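Brevitz hand-teach kit

I've been using the Brevitz at home since October and I still love how quick it is to show it something new! You grab the wrist, walk the arm through the job, press save, and it's in (there's room for 1000 moves).

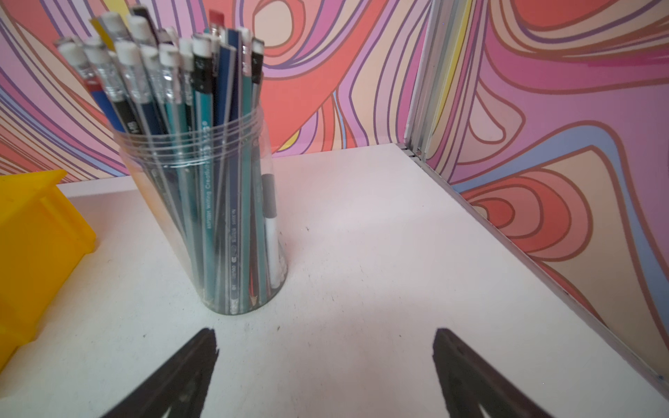 Going in for the pencil pot, fingers open.

If you'd sooner steer from your chair, the Sakard handset plugs straight in – go gently near the table at first. The kit is £437 with the handset, £427 without.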